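4.2 What the purchase price leaves out

Most of the budgets we were shown had been built the same way. Somebody asked a supplier for a quote on an arm and a gripper, added a modest allowance for installation, and divided the total by the wages of the people who would no longer be needed at the bench. The answer was a payback period, and the payback period was what went to management. We have no quarrel with the arithmetic. Our doubt is about the numbers that went into it, few of which had been tested on the work the machine was meant to do.

Rukamwood, the larger of the two firms, packs small household goods into cardboard cartons of varying depth. Its planning document allowed for one gripper and one set of fingers over the life of the arm. Evetwood, which handles returns, allowed for 2 sets. Neither figure came with a source. When we asked the planning lead at Rukamwood, Janka Ondrejka, where hers had come from, she told us it was carried over from an earlier proposal for a palletising cell that had never been built. She was frank about it, and we suspect her counterparts elsewhere would give much the same answer if pressed.

Cardboard is a poor material to plan around. A carton that has been opened once does not behave like a new one, and its walls give when they are pushed. Staff at the bench correct for this without thinking, turning the box or holding a flap back with a wrist. A budget that prices only the lifting and placing has left that labour out, and it has to be paid for somewhere: in a fixture, in extra sensing, or in a person standing nearby.
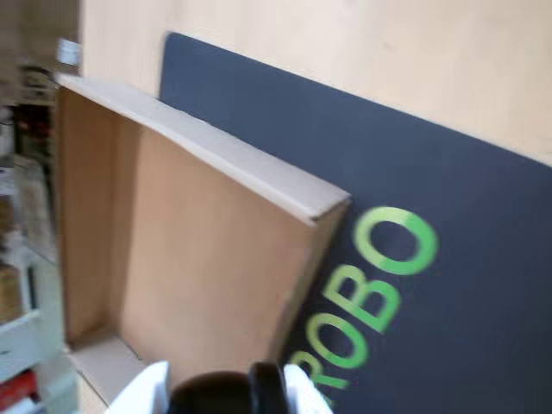 Figure 4. Gripper at the open side of an empty cardboard box.

The person standing nearby is the item we found hardest to locate in any of the plans. At Rukamwood the role appeared under supervision and was costed at 9 hours a week. At Evetwood it did not appear at all, on the reasoning that existing shift leads would absorb it. Shift leads we spoke to had not been told this. One of them asked us whether the arm would be running during the afternoon peak, and we could not find the answer in the plan either.

A second gap concerns the trial period. Both firms were relying on a comparison supplied by Oravec, the integrator, in which an arm had completed 432 transfers on a test bench. We do not dispute the count. We would point out, though, that the cartons in that comparison were all of one size and were fed from one side – a favourable arrangement that neither firm could reproduce without rebuilding its shelving. No one had priced the shelving. Evetwood has since asked for a quote, and we understand the work would also mean closing an aisle.

Software costs were handled more carefully, perhaps because they arrive as a regular bill. The Emis scheduling package was listed at $3000 a year in both budgets, with training shown as a separate line. Even so, each firm assumed the fee would stay flat for the full term, and neither had asked what would happen to its stored job settings if it stopped paying. We raised the question in March and had not received a reply by the time of writing.

It might be objected that every equipment purchase carries some guesswork, and that a small firm cannot afford to study each line before it spends. We accept this up to a point. A forklift or a strapping machine, however, is bought for a job its owner already understands, and the owner can visit a neighbour who has one. The firms here were buying for a job that had only ever been done by hand and had never been written down. Under those conditions the cheapest thing either of them could have done was to borrow or hire an arm for a short trial, using its own cartons, its own bench and its own staff, before fixing any figure for payback. Rukamwood considered a trial and dropped it to save the hire fee. The fee was smaller than the sum set aside for painting floor markings.

We therefore treat the payback periods reported in the next section as the firms' own claims. Where a missing cost could be estimated from an outside quote, we have added it and shown both versions. Where it could not, we have left the line blank, and the totals should be read as too low.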